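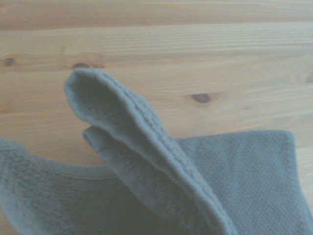
## Minetti Hand-Guided Teaching Kit

The Minetti kit lets you show a robot arm a task by moving a matching pair of handles yourself. You sit or stand at the operator station, watch the work, and do the job with your own hands. The arm follows, and the kit saves the joint positions, gripper opening and camera video together as one recording.

It was designed for jobs that are hard to write out as a list of positions. Cloth is the usual one. A towel never lands on the table the same way twice, and a corner that was on top in one try is under a fold in the next. Most of our customers start with folding, then move on to bagging, wiping, sorting and cable work.

### What's in the box

- Two operator handles with finger triggers
- Two wrist cameras with brackets and 2-meter cables
- Barnness control box
- Foot pedal (start, stop, discard)
- Table clamps, 4
- Power supply and US cord
- Printed setup card

The robot arms are sold separately. So is the computer. See the compatibility section before you order.

### Two ways to teach

**By remote control.** This is the standard mode. The handles have the same joint layout as the arms, so bending your wrist bends the robot's wrist. There is no menu to learn. New operators usually spend an hour or so getting used to the triggers before their recordings are worth keeping.

**By hand.** Press and hold the button on the control box and the arm goes slack enough to push around. Grip it above the wrist and move it through the task. This mode works well for wide, slow motions such as wiping a counter. It is a poor choice for cloth — your own hands end up in the wrist camera's view, and the recordings are harder to train on.

You can switch modes between recordings but not during one.

### Wrist cameras

Each camera mounts behind the gripper and looks down at the work. For fabric this is the view that matters most. Hems, fold lines and raised corners show up at close range, and an overhead camera will often miss them when the towel is one plain color.

Focus is fixed. The lens is sharpest at 95 mm and stays usable out to arm's length. Exposure can be locked from the Vudlow software, and we recommend locking it. If exposure is left on automatic, a pale table can brighten or darken as the arm moves, and the same towel will look like a different color from one recording to the next.

Soft, even room light gives the best results. Avoid a single bright lamp off to one side.

### Recording a task

1. Place the item in its starting position.
2. Tap the pedal once. The light on the control box turns green.
3. Do the task at a steady pace. Pauses are recorded too.
4. Tap the pedal again to save, or hold it down to discard.
5. Reset the item and repeat.

Change the starting position every time. For a towel, pick it up and drop it, turn it, bunch it, leave a corner doubled over. A set of recordings that all begin with a flat, square towel will give you a robot that can only handle a flat, square towel.

For a single fold on one size of towel, plan on 300 good recordings. A full fold-and-stack task with mixed sizes takes more, and nearly 2000 is normal for a customer who wants it to run without someone standing by. Discard the bad ones as you go. Sorting them out later is slow work.

### Software

The kit comes with a license for Vudlow Recorder. It shows both wrist views live, keeps recordings in folders by task, and lets you trim the start and end of each one. You can play any recording back on the arm at reduced speed to check it.

Files are saved in an open format, and the reader script is included. Training software is not part of this kit. If you don't have your own, ask about the Boateng training package when you request a quote.

### Compatibility

| Item | Requirement |
|---|---|
| Arms | Minetti M-series, one or two |
| Table | Flat, rigid, edge clear for clamps |
| Computer | Linux, two free USB 3 ports |
| Power | 120 V grounded outlet |
| Network | Not needed for recording |

Single-arm customers can use the same kit and leave the second handle unplugged. The recorder detects this at startup.

### Care and safety

Clamp both the arms and the handles before turning on the power. Keep the emergency stop within reach of the operator, and keep other people outside the arm's reach while a recording is running. The arm will follow a dropped handle — park the handles in their rests before you let go.

Lint builds up on the wrist cameras when you work with terry or waffle cloth. Wipe the lens with a dry microfiber cloth at the start of each session. Don't use compressed air near the gripper bearings.

Rubber finger pads wear out faster on fabric than on hard parts. Replace them when the edges start to round over, or thin hems will slip. Pads are sold in pairs.

### Ordering

Kits are built to order and ship from our own shop. Please tell us which arms you have, whether you need one set of handles or two, and what task you plan to teach first. Replacement cameras, cables and pedals are kept in stock and can be ordered without a quote.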